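Saving Water at Home, One Basin at a Time

Well, the dry spell has gone on longer than any of us hoped, and the reservoir up at Marsden is looking awfully low for October. We had such a nice turnout at the Purness hall for the water talk (26 of you, and on a chilly evening too!), and so many folks asked for the tips in writing that we promised to put them in the newsletter.

The one that got everybody chatting was hand washing. If you only have a few small things, there's really no need to run a whole load – a basin in the sink will do nicely, and the rinse water can go straight out to the flower beds as long as you've used a mild soap.

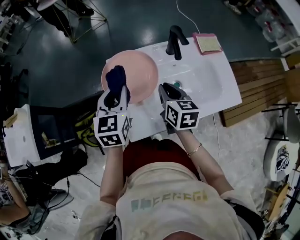 Dark cloth and a pink basin at the sink.

Showers came next, and oh my, we had some confessions! Try setting a kitchen timer and see how you do. Mulch helps a great deal outdoors, and so does watering in the early evening once the sun is off the beds.

We still have rain barrels to share, the 60 gallon size, and they can be picked up at the Muvdale garden shed any morning before noon. Bring a friend to help you lift, and please leave your name on the sheet by the door.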